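Fluscombe Guest House, Nadar Road
Room safety checklist with comments
Inspection date: September 5, 2019
Inspected by: Pouran Rostami
Rooms covered: upper floor, plus stair and landing

Ratings: OK / Attention / Fail. Items rated Fail are to be closed before the room is let again. Items rated Attention are to be closed by the next inspection in December.

1. Smoke and heat detection
1.1 Smoke alarm present in each bedroom: OK
1.2 Alarm sounds on test button: OK
1.3 Date of manufacture legible: Attention
Comment: The label on the landing unit (Cinix) has been painted over. Date could not be read. Replace the unit if the paint does not lift with a dry cloth.

2. Means of escape
2.1 Stair clear for full width: OK
2.2 Door closers latch from 90 degrees: Fail
Comment: Room 2 door stops short of the latch. Closer arm (Orner) has play at the bracket. Two screws missing. Refit with screws of the original length and retest from three positions.
2.3 Emergency lighting, duration test: OK

3. Windows
3.1 Restrictors fitted and engaged: OK
3.2 Glazing free of cracks: OK
3.3 Blind cords secured out of reach of children: Attention
Comment: Cleat on the landing blind is fixed too low. Raise it and shorten the cord to suit.

4. Electrical, bedrooms
4.1 Sockets and faceplates undamaged: OK
4.2 Bedside lamps, flex and plug: OK
4.3 Extension leads: Attention
Comment: One lead was found coiled under a rug. Remove it. Leads are not to be run under floor coverings in any room.

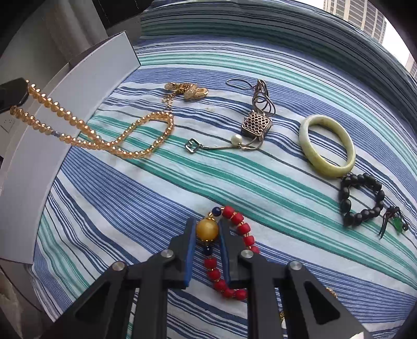

5. Small parts and loose items
Choking risk is assessed wherever a room is offered to families with children under three. The check covers drawers, bedside tables, the floor under the bed and any surface a child can reach. Buttons, coins, batteries and broken trim are removed and logged. Beaded items, such as the red bracelet on the striped cloth, are treated as small parts whether or not the string is sound, and go into the lidded box on the high shelf before arrival.
5.1 Drawers and bedside tables clear: OK
5.2 Button cell covers screwed shut: Fail
Comment: Remote control in Room 2 has a slide cover with no screw. Withdraw it from use.

6. Beds and bedding
6.1 Frame bolts tight: OK
6.2 Headboard fixed to wall or frame: OK
6.3 Gap between mattress and wall: Attention
Comment: Gap measured at 31 mm at the head, wider toward the foot. Push the frame square and refit the floor stops.
6.4 Heaters kept clear of hanging bedding: OK

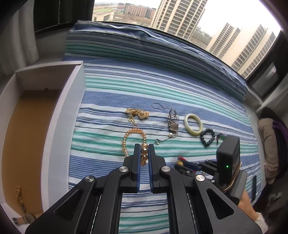 Orner, commenting on the draft, asked for 6.3 to be raised to Fail in any room let with a cot, on the grounds that floor stops work loose between inspections. Accepted for family rooms. The rating stays at Attention elsewhere.

7. Hot water
7.1 Basin outlet temperature within set limit: OK
7.2 Mixing valve service tag current: Attention
Comment: Tag present but unsigned. Obtain the signed copy or repeat the service.

Open actions: 2.2 and 5.2 before letting; all others by December. Retest results to be entered on this sheet and initialed.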